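3.2 Shared Supplies and Time Lost to Searching

The second part of the study looked at small items that office staff share. Earlier work at the Matheson site had dealt mainly with furniture, lighting and noise, and it left open how much of the working day is spent looking for things that have no fixed place. We asked 60 employees in two buildings, Matheson and Povska, to keep a written log through October. Each entry gave the item wanted, the place where it was first looked for, and the time until it was found or given up.

Items were sorted by how they are usually stored. Those with a clear front and back, or a head and a stem, were entered as "directional," and all others as "plain." The sorting was done from the object's outline alone, before any log was read.

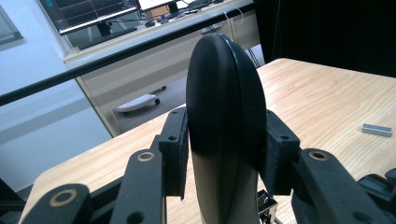

Figure 4. Item with a black oval head and a tan stem, entered as directional.

The logs held 155 entries in which the item was never found. Most of these concerned items kept in open trays, where directional objects tend to lie across one another and hide what is underneath. Staff at Povska, who used the Ustent drawer inserts, reported fewer such cases than staff at Matheson, although the two groups also differed in floor area and in the number of shared desks. We therefore do not treat the inserts as the sole cause.

Staplers needed separate handling. Long models do not fit the standard tray and were often left on whichever table they had last been used on. Because they open at a hinge, their length in storage and their length in use are not the same, and both were entered in the item list.
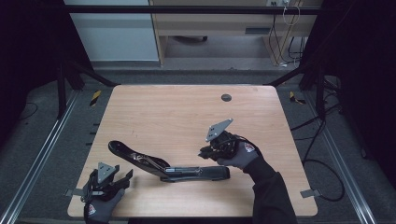 3.3 Limits of the Log Method

Self-kept logs depend on memory and on good will. Short searches are likely to be missing, and entries became briefer toward the end of the month at both sites. The Cliker timing sheets, handed out to half of the group, gave more even results but were returned less often.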